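Ticket 1475 — Wi-Fi cai na sala de refeições
Estado: reaberto pelo cliente
Equipamento: router Hamero, repetidor Clovska

24 de outubro de 2020

Reabro o pedido porque discordo do fecho. A resposta da Kindalham diz "interferência de vizinhos". Pode ser, mas os vizinhos já cá estavam em julho e a rede não caía. Também não me convence a sugestão de mudar o canal: mudei duas vezes, mesma coisa.

O portátil perde a ligação à mesa e recupera-a no corredor. O sinal no repetidor marca 80% — se é que esse número quer dizer alguma coisa.

Zona onde a rede falha, cadeira e mesa:
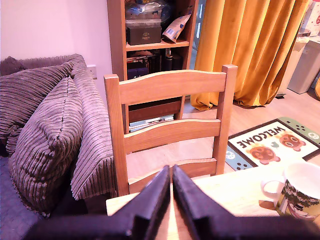
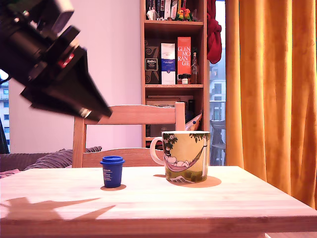 Feito até agora:
- reposição de fábrica do repetidor: sem efeito
- cabo direto ao router: estável a tarde toda
- repetidor desligado: sinal fraco, mas não cai

Este último ponto parece-me apontar para o repetidor, e continuo sem perceber por que motivo o técnico o ignorou. O firmware foi atualizado na véspera da primeira queixa. Coincidência, dizem-me. Quero ver o registo antes de acreditar.

Peço a versão anterior do firmware ou a troca do aparelho. Não volto a reiniciar nada por telefone.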